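Zakport Opens Its Closets: Clothing Swap Returns in June With More Hangers and Fewer Excuses

FOR RELEASE IN JUNE

Zakport, the shared wardrobe service that has spent the past five years persuading people to part with shirts they don't wear, will hold its summer clothing swap this month at the Plastgate building. Doors open at 10 a.m. and close at 4 p.m., or whenever the good jackets are gone.

The rules fit on a postcard. Bring up to five clean garments, take home up to five others. Each item has to arrive on a hanger or leave the check-in table on one. Clothes handed over in a ball will be accepted, but the person who balled them up will be shown to the hanging corner and given a hanger of their own.

"People tell me they have nothing to bring," said Apinya Ruangrit, who runs the swap. "Then they open the closet and it's 30 black T-shirts. I'm not judging. I own most of the same ones."

Black T-shirts made up such a large share of last summer's swap that they are getting their own rail. Shirts with printing on them will hang with the printing facing out, so visitors can tell one from the next without taking down the whole row. 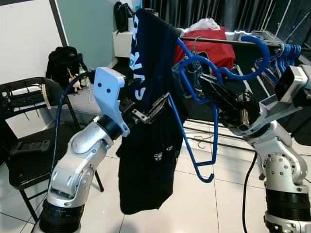 A black garment with light-blue lettering and a blue plastic hanger, near the rail.

Garments will be sorted by size first and color second. Last year they were sorted by color first, a system that looked wonderful until 10:15 a.m. Red things and other bright things get the end of the rail this time, where they can be seen from the door and fought over in an orderly way.

Rodel Mercado, in charge of supplies, has ordered 100 new plastic hangers to go with the ones already in the building. Wire hangers are welcome as donations. They will be used for light shirts only, following an incident with a winter coat that Mercado has asked us to leave out of this release.

"A hanger has one job," Mercado said. "So does a chair, and holding your laundry isn't it."

That remark is aimed at what Zakport calls the chair problem. In a survey of its members this spring, 52 percent said they own a chair that nobody has sat on in months, owing to the clothes. A further group said they didn't have such a chair and were then found to be using the floor.
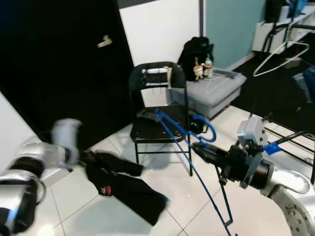 Black garment on the tile, blue hanger at the ready.

For members of both groups, Sunee Tanasarn will teach a short class at 11 a.m. and again at 2 p.m. on getting a shirt onto a hanger without stretching the neck. Her method goes in from the bottom hem, one shoulder at a time, and takes a few seconds once learned. She has been teaching it to her own family for years, with mixed results. The class is free, lasts 30 minutes and includes time for questions, most of which are expected to be about sweaters. (Fold them.)

Backpacks and bags may be left at the side of the room at the owner's risk. Please empty your pockets before handing anything in. Last summer's swap turned up a set of house keys, a library card and a dentist's appointment that had, sadly, passed.

Anything left at closing time will be packed and passed on to the Hustard thrift store, which has kindly agreed to take it all, including the ties.

Admission is free. Visitors with nothing to swap can take one item and owe us one.

About Zakport
Zakport runs shared wardrobes and clothing swaps for people with too much to wear and nowhere to hang it. Its offices are on the second floor of the Plastgate building.

Press contact
Nantana Suwannarat, Zakport press desk. Calls are answered from 9 a.m., except during the swap, when she will be looking at jackets.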